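Search this site
Type and press enter
Search

Blocks, boards and a very full table

Hello again! It's been ages since I put a gallery up (May, I think, and that was all garden). If you've come over from the Joswood toy swap page, welcome, and yes, the sets are still going out on loan, two weeks at a time.

For anyone new, I've been collecting wooden shape blocks for longer than I'd like to admit. It started with one bag from a clear-out in Trirnau, which cost me 20 for the lot, and then somebody's aunt had a box in the loft, and now there's a whole cupboard. I did a proper tally last winter for the insurance and got to 2,505 pieces, which made me go and have a sit down.

What I like best is the chunky coloured ones, the stars and the triangles with the corners softened off. They feel lovely in the hand and they're big enough for little fingers to get hold of. Plain squares have their place, but a star is so much more fun to sort, and there's always a bit of a debate over whether you go by colour first or by shape. I'm a colour person. Greens, blues, reds and yellows, each to their own heap, and then

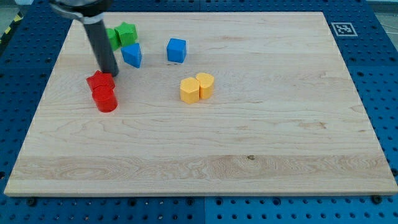

I'll fuss about with the shapes once that's done. My sister's lot do it completely the other way round and get very cross with me when they visit!

A word on boards, as I'm always being asked. I use maple when I can get it. It's nice and pale so the colours sing out, and I do love a bit of swirly grain. The Pasichnyk workshop will cut one to size for you, mine was 87 all in with the edges done, and they'll let you choose your own piece if you ask nicely. Wipe it with a damp cloth, dry it straight away and keep it off the radiator (I learnt that one the hard way, with a lovely old board that went like a banana).

Next up will be the Zistholm set, all 30 blocks of it, once I've given the paint a good clean and tracked down a bag that shuts properly. If you've got a spare drawstring one, do leave me a comment.

Posted July 10, 2020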